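Bestent Home Valuation Reports
Desk Report, Walk-Through Report, and the Pre-Listing Bundle

Every house has three prices: what the owner paid, what the owner would like, and what the house down the block went for in April. Our reports deal with the last one. We collect recorded sales, match them to your home by size, age, lot and condition, and give you a value range you can take to a lender, a buyer or an ex-husband.

The Desk Report covers 6 comparable sales and is done entirely from records. The Walk-Through Report covers 8, and a person comes to your door with a laser measure and clean socks. Both are written in plain sentences. If we think your addition hurt the value, the report will say so on page one — we find people skip to the end anyway. 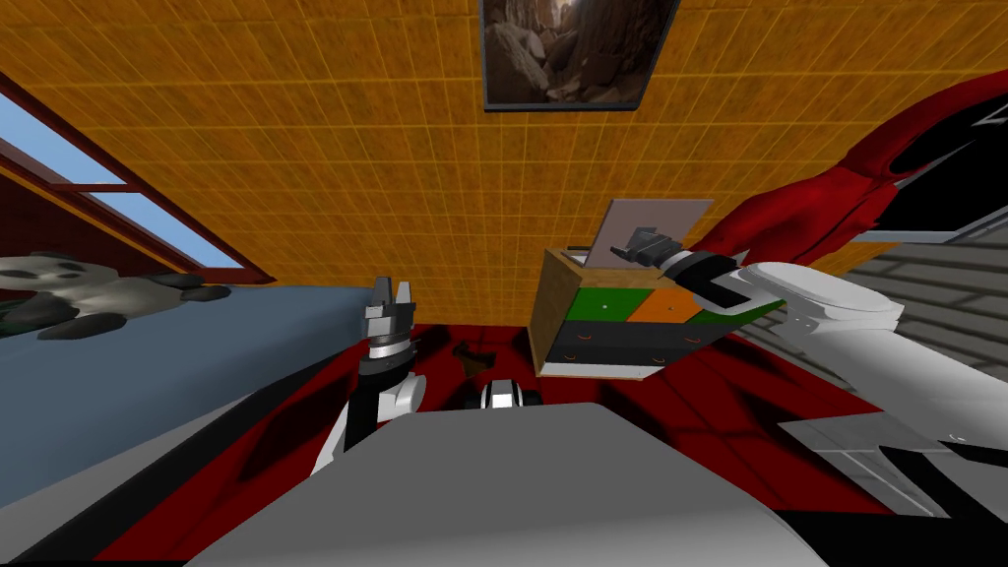 Comparable sales are picked by size and location first, and by finish a long way after. Owners tend to want it the other way around. Decor gets far less credit than people hope. A room with an orange tiled wall, a painting of a rocky cave and a panda on the bed is a bedroom, and it goes on the worksheet as a bedroom. The panda leaves with the seller. The wall stays, and some buyers will love it and some will ask for a credit at closing, so our reviewer notes it under Condition and moves on to the furnace.

What you get with either report:

Value range, with the sales behind it listed by street
Adjustments for baths, garage, lot and finished basement
A map, with your house marked in case you've lost it
One free revision if the county has your square footage wrong (it often does)

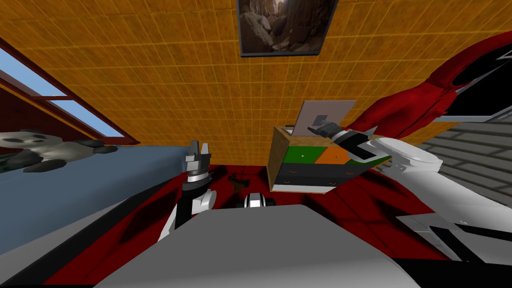

Bedroom with window, tiled wall and red carpet.

Reports arrive as a file you can print. The Walk-Through Report also comes on paper, in a folder sturdy enough to wave at a tax assessor. Records are pulled through Galusix, and the maps are drawn by Ferreira. Service is available in Illik and the surrounding townships. Homes on more than one parcel need a quote first. 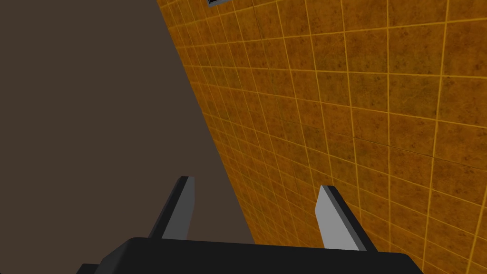
Bestent Product Guide, p. 172

Pre-Listing Bundle
Both reports, ordered together, plus a half-hour call with Emmett Pettigrew, our senior reviewer. Emmett has signed off on 1000 of these and has yet to be told his number was too high. Have your tax bill and your list of improvements handy. Paint is not an improvement. A roof is, and he will want the receipt.

Calls are booked between 9 a.m. and 4 p.m. Please allow extra time if you plan to argue about the deck.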